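Skip to content
Workshop > Benches > Gripper trials > Questions
Kit Trials Notes Loan shelf Contact

Gripper trials – questions we keep getting

Written up quickly between runs, so excuse the state of it. Covers the Ikico and Drerach grippers and the cameras that go with them. If yours isn't answered, use the contact page.

Which grippers are you comparing?

Two parallel-jaw ones. The Ikico and the Drerach. Both electric, both two-finger, both cheap enough for a small workshop to buy without a meeting. We looked at a suction cup as well and dropped it, small blocks in a heap are a miserable job for suction.

Why those two?

Price, mostly. Also both bolt to the arm we already have without an adaptor plate. Govindasamy sent us the Drerach on loan, the Ikico we bought. Make of that what you like, the loan one has to go back either way.

What's the task?

Picking toy blocks out of a tray, one at a time, and putting them down somewhere else. Then the reverse. Sounds easy. The heap is never the same twice and the blocks lean on each other, so the fingers have to get down into a gap that may be barely wider than they are.

Why not proper test parts?

We have some machined cylinders from Plondbridge and used them for the first week. Every gripper looks good on machined cylinders. Wooden blocks have soft edges, the paint is slippery, and they turn in the fingers if you catch them off centre. Much more useful.

Why are all the blocks one colour?

To be awkward for the camera. With mixed colours the software splits the heap up by colour and you learn nothing about how it copes with edges. All purple, near enough – the shade wanders from reddish to nearly blue, and that was enough to confuse one of our early settings. It kept deciding two touching blocks were one long one, or one block with a bright top was two.

Does the tray matter?

More than we thought. Yellow plastic, shiny inside, rounded corners. Good contrast against purple. Bad for reflections. The far inner wall throws back a bright streak and the depth reading goes to bits near it. If you are setting up your own, get a matt tray, or rub the inside down with fine paper.
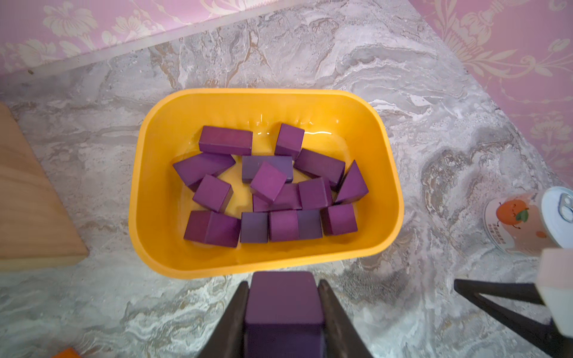
The other trouble with a tray is the wall itself. Anything resting hard against the side can only be taken from one direction, and a wide finger will foul the rim before it gets low enough. The Ikico has slimmer fingers and wins here. The Drerach wants the block nudged into the middle first. We wrote a nudge move for it in the end, a short sideways push with the fingers shut, and it helped alot.

Where is the camera?

On the wrist, looking down past the fingers. We tried one on a stand over the bench too. The overhead view is nicer for planning but the arm gets in its own way at exactly the wrong moment. Wrist camera sees the last few centimetres properly. Downside – once you are holding a block, it fills the bottom of the view and hides whatever is under it. So look first, then pick, then don't trust anything in the low part of the view until you've let go.

One camera or two?

One is enough for the tray job. Two if you want to stack things.

How many picks per gripper?

The plan is 1000 each. The Drerach is at 293 as I write this. The Ikico is further on but I've thrown out a batch where the wrist cable was catching, so no total for it until I've been through the log again.

Which one is better then?

Depends what you mean. So far:

Ikico – slimmer, better in a tight heap, better near the walls. Fingers flex a bit when it squeezes, so long blocks can swing.

Drerach – stronger, holds a block dead straight, better at putting things down square. Clumsy in gaps. Noisier.

For the tray I'd take the Ikico. For stacking, the Drerach. Not a final answer, ask again in December.

What shapes give the most bother?

The triangular ones. Grab a prism across the slope and it squirts out. You have to find the flat ends and turn the wrist to suit, and if the ends are up against a neighbour you have to leave it and take something else first. Cubes are fine, except when one is tipped up on its corner on top of another block. Then the fingers close on two edges and it rolls as they shut. Lifting slowly does no good, closing slowly does.

Do you change the finger pads?

Yes, we tried both grippers bare and with thin rubber. Rubber is better on painted wood. It does pick up dust, so wipe it each morning or your afternoon numbers sag and you blame the software. Did that for a whole Friday.

How hard do you squeeze?

As little as works. Start at the lowest setting and go up until blocks stop slipping, then one notch more. High force marks the paint and makes off-centre grabs worse.

What about lighting?

Whatever the room has, plus a desk lamp bounced off the wall. Never point a lamp at a polished surface. Our marble top has plenty of veins in it and the software used to see edges in them, so we now limit the search to inside the tray. Simple fix, should of done it first.

What counts as a failed pick?

Block dropped before it gets to the put-down spot. Or nothing in the fingers after closing. Or a neighbour dragged out over the rim. A crooked hold is not a fail as long as it arrives, but we note it.

Can I have the logs?

Ask Botond Fülöp, he keeps them and he'll want to know what you need them for. The Ikico files are a mess at the moment. Settings for both grippers are on the Notes page.

Can I borrow the Drerach?

No, it goes back to Govindasamy when the trial is done. The Ikico can go on the loan shelf after that. Bring your own cable, ours is taped.

This site uses cookies to remember your settings. Accept Manage choices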